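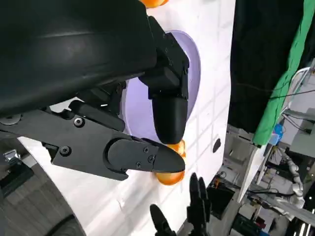 FOR IMMEDIATE RELEASE

February 17, 2018

Brukby Community Pool to reopen in March with longer hours, new change rooms

BRUKBY – Swimmers get their pool back next month. The Brukby Community Pool, shut since last winter for a full rebuild of the change rooms and filter plant, opens its doors again in March with longer hours, a new learn-to-swim program and no increase to the price of a single swim.

Casual entry stays at $4. Kids under two are free, same as before. A family pass will be $10 and covers two adults plus any children living at the same address.

The work was carried out by Aguiar, the local building firm that also did the library roof. New tile throughout the change rooms, six family cubicles where there used to be two, wider doors, a proper bench in the accessible shower. The old lockers are gone. The new ones take a $1 coin and give it back when your done.

Filter plant was the big job. The old one dated from when the pool was first built and parts had become very hard to get. Water quality reports will now be posted at the front desk every morning, and on the centre's web page by noon.

Longer hours

Early lane swimming starts at 5:30 am on weekdays, half an hour earlier than the old timetable. Evening public swim runs until 9 pm. Weekend hours 8 am to 6 pm. The shallow pool will close for one hour each weekday at midday for cleaning – lanes stay open during this time.

Aquafit is back, mornings only for now. An evening class may be added in the fall if enough people ask for it.

Learn to swim

A total of 314 places are available in the first session of lessons. Current families from the old program have first pick, 118 of those places have been held for them until the end of the month. Anything not claimed goes to general registration.

Lessons are booked through Jistimo, the online booking service the centre already uses for rink and gym times. If you have a Jistimo account for skating, use the same one. Please do not make a second account, it causes trouble with family discounts. Phone and in-person registration is also available at the front desk during office hours.

Levels have been renamed, so a child who finished Otter in the old program should register for Level 3. Not sure? Free swim checks are offered in the first week, no appointment neccessary, bring a towel.

Old passes

Ten-swim cards bought before the closure are still good. Bring the card to the desk and staff will load whatever is left onto a new one. Annual memberships were frozen on the day the pool shut and will start up again on opening day, nothing to fill out.

Parking

The north lot is still partly fenced while the paving is finished. Use the south lot off the arena driveway. Bike racks have moved to the side entrance.

Opening day

Free swim all afternoon. Snacks and coffee in the lobby from Pundex, the café taking over the old canteen space. Bathing caps not required but long hair must be tied back. The exact date will be posted on the centre's web page once the final health inspection is booked.

Media inquiries: Brukby Community Pool, front office, weekdays 9 am to 4 pm. Tours for media can be set up before opening day on request.

– 30 –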